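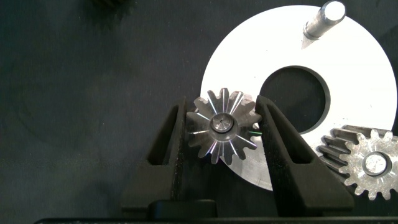
So where should you start with the Jurnstead books? Start with the first one, Ninh, even though everybody online will tell you to skip ahead to the second. I skipped ahead the first time and spent 100 pages wondering why I was supposed to care that the ferry captain had come home.

Anyway, I finished the whole series on Monday (well, the part of Monday that was really Tuesday morning) and I've been walking around in a fog ever since. There are only 2 couples you follow all the way through, and I loved them both, but the innkeeper and her captain have my whole heart. He writes her 17 letters while he's away and she doesn't open a single one until chapter 18 of the last book. I cried so hard the dog came in to check on me!
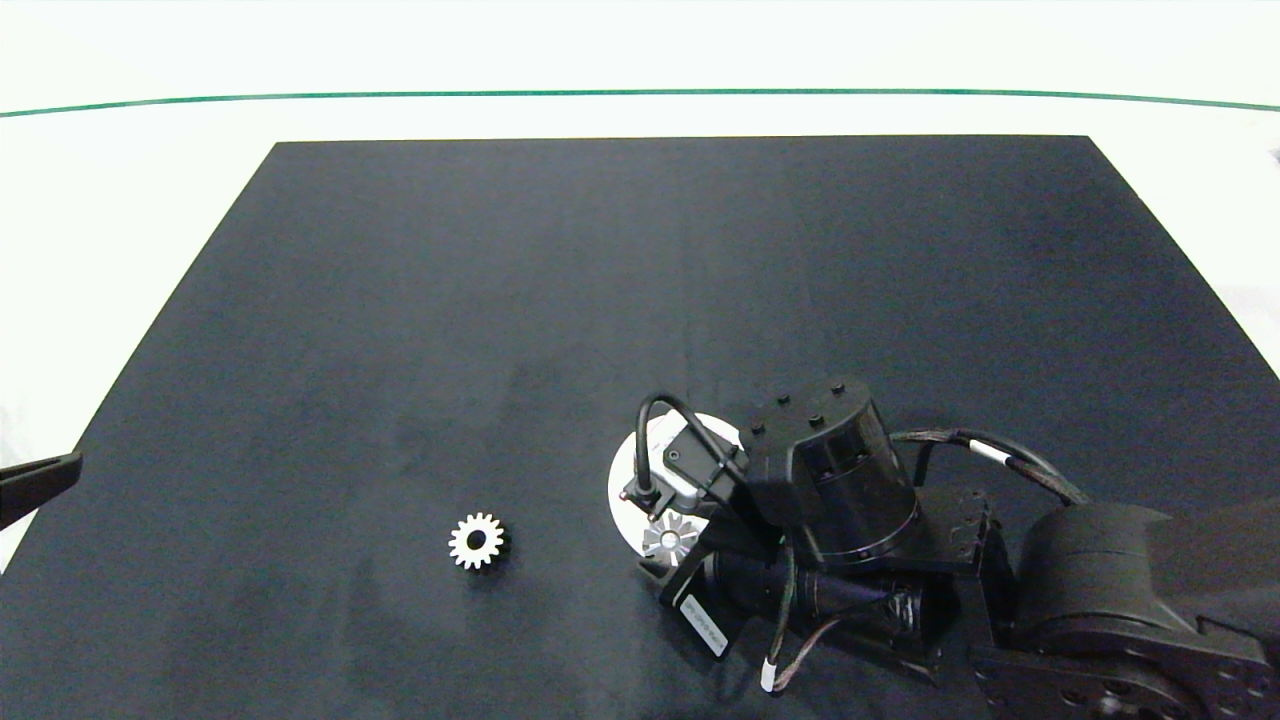

My favorite of the three

It has to be Traltov. I know the middle book is usually the one where everybody is miserable and keeps secrets for no good reason, and yes, there's some of that (please, just talk to each other at the harvest supper, I'm begging you). But the winter chapters are so cozy, with the snow up to the windowsills and the two of them snowed in at the inn, barely speaking, taking turns making soup. I read that part twice before I let myself go on.

Jovthorpe, the last one, is a slower book. The sister gets a lot of pages, and I wasn't sure I wanted them at first — I kept flipping ahead to see when the captain would turn up again.

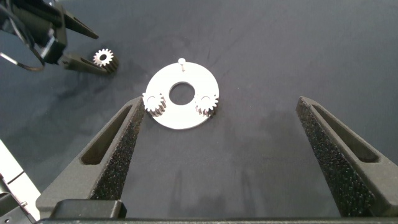 By the middle, though, I was just as worried about her as I was about anyone else, and when she finally tells her mother she isn't going back to the city I wanted to stand up and clap. I do wish the wedding had been longer. Give me the cake, give me the dancing, give me the rude uncle!

I'm passing my copies to my sister this weekend, and she has strict orders not to skip ahead.

Print | E-mail this post
18 comments | 2 shares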